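Workshop tips for a school or club robot bench

Print this page | E-mail this page

I have helped at the Grirham after-school robot club for long enough to distrust most advice about helping at a robot club. The stuff you find online is written by people selling kits, or by people whose two arms have been running for a fortnight. Ours get used by twelve-year-olds. What follows is what has survived, with my doubts left in. Take what suits your own bench.

Before you plug anything in

Clear out the groove of the rail with a dry paintbrush, a stiff one about an inch wide. Do it every session if you can stand to. We can't, and ours fills with grit, bits of clipped cable tie and pencil shavings. I used to think this mattered a great deal. Then Remigiusz Brzozowska kept a log for a whole term of when the rail was cleaned and when the arms played up, and the two columns had very little to do with each other. I still clean it. A screw in the groove is another matter and will stop your afternoon dead.

Don't blow it out with canned air. All you do is move the grit into the joints.

Push every connector home with your thumb before switching on. Pupils will tell you a plug is in when it's resting in. In my experience half of all "the code's broken" comes down to this, and most of the other half is somebody running last week's file.

Cables

Leave more slack at the wrist than looks tidy. The first thing a neat-minded adult does is tie everything flat against the arm, and the first time the wrist turns all the way over, something comes out of its socket. Let the cable hang in a loop, then move the arm by hand, power off, through every position you mean to use. If the loop catches on anything, change it now.

Corrugated split tubing from a car parts shop is cheap and does a decent job on the long runs. Buy the size up from the one you think you need. Getting a plug through the narrow stuff is a misery, and you'll end up slitting it with scissors and swearing in front of children.

Coloured tape on matching plug and socket is worth the ten minutes. Printed labels are not, in my view. They go brown, curl up and fall in the rail.

Storage above the bench

Hang wire mesh baskets from the frame. I was against this, because I thought anything over the bench would end up on the bench, but it has been the most useful change we've made. Small bottles stand in a row in one, odds and ends go on a tray in another. Kitchen shops sell the same baskets as office suppliers for less money. Fix them with two ties at each corner, and keep anything heavy out of them.

Go easy on how much you hang. Every basket is one more thing for an arm to reach up and hit.

What to give the arms to pick up

The kits come with foam cubes. Foam cubes teach a pupil that picking things up is easy, and then they go to a competition and meet a real object. We had a very humbling day at the Stomano regional heat, where the task was shopping and our team had practised on cubes since August.

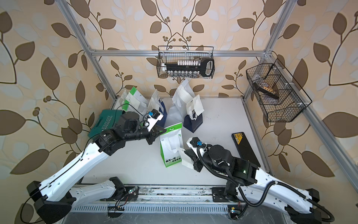

So now we save paper carrier bags. They cost nothing, they come in all sizes, and they're awkward in just the right way: they lean, they fold up when pinched, and the handles flop wherever they please. Ask families to send in any that are clean and dry. Gift bags are good too, being stiffer. A few tips on using them:

Stand the bag up and open it properly yourself to begin with. Getting a machine to open a flat bag is a much harder job than getting it to put something in an open one, and beginners should not be doing both.

If it keeps tipping over, drop a small bag of rice in the bottom. Some clubs call this cheating. I'd call it lesson one, and you can take the rice away for lesson four.

Start with something light and stiff going in, such as a folded card. Soft things come later. Glass never comes at all, whatever the older ones tell you.

Retire a bag when the creases go soft. A tired bag behaves nothing like a fresh one, and a pupil can lose an hour adjusting a program that was fine.

Wrist cameras

Wipe the lens with a glasses cloth. Not a sleeve, not a tissue. Check the camera is square to the gripper by looking at what it sees with the jaws shut, and make a pencil mark so you can put it back after someone has knocked it.

I remain unconvinced that two cameras are better than one for young pupils. Yolanda Rengifo, who runs the sister club at Chambi, swears by one on each arm and gets good results. She also has pupils who turn up every time, so I'm not sure it's the cameras.

Patterned walls get blamed for a lot. If you're working in a room with busy wallpaper, somebody will suggest pinning up a white sheet behind the bench. Try it by all means. We did, and the sheet moved every time the door opened, which was worse than the wallpaper.

Two arms at once

Two arms look impressive on open evening and double the ways of going wrong. My advice is to keep one parked until the other can do its part eight times out of ten. Then bring in the second to do one dull thing, like holding the bag still. Handing an object from one gripper to the other can wait until the spring, or for ever.

Run them slowly. There's always a setting for this and there's always a pupil who has turned it back up. I check it myself, without announcing it, before the power goes on.

Hands out of the frame when the arms are live. Ours stand at a line of tape on the floor, and whoever holds the stop button does nothing else, not even talk. This is the one rule I won't hear an argument on.

What to spend money on, and what not to

Worth it: spare gripper pads, a decent set of hex keys kept on a string, a socket strip with its own switch at the front of the bench, a cheap desk brush.

Not worth it: the Rollmont upgrade pack. We were quoted 948 pounds for it, at a time when the year's whole budget was 800. I asked what it would let the pupils do that they couldn't do already and had a long answer with no verbs in it. Perhaps it suits a bigger club. We bought 20 pairs of gripper pads and a second-hand laptop and had change for biscuits.

Also not worth it: "robot-grade" cable ties. They are cable ties.

Keeping a record

Have pupils write down every attempt, including the ones that fail, in a plain exercise book beside the bench. They'll want to do it on a tablet. The tablet will be flat. We ask for 50 tries at a task before anyone says it works, and the grumbling is tremendous, but it has cured us of the habit of doing a thing twice and declaring victory. The most common entry in our book is "missed", followed by "missed again", followed by a drawing.

I'm asked by parents whether all this leads anywhere. I don't know. A good few of them can now read a wiring diagram, and one mended her gran's lamp. I'm wary of claiming more than that.

Packing up

Park both arms in the same resting position each time and put a strip of tape on the table where the grippers should end up. Power off at the wall, and only then unplug. Empty the bags before folding them, or you'll be hunting for hex keys next time. Lids back on the cases. Put the loose screws in a jam jar, and accept that they will never be sorted.

If you have a better way of keeping grit out of the rail, I would like to hear it, provided you've tried it for a full term.

Contact us | Copyright Grirham After-School Robot Club | Back to top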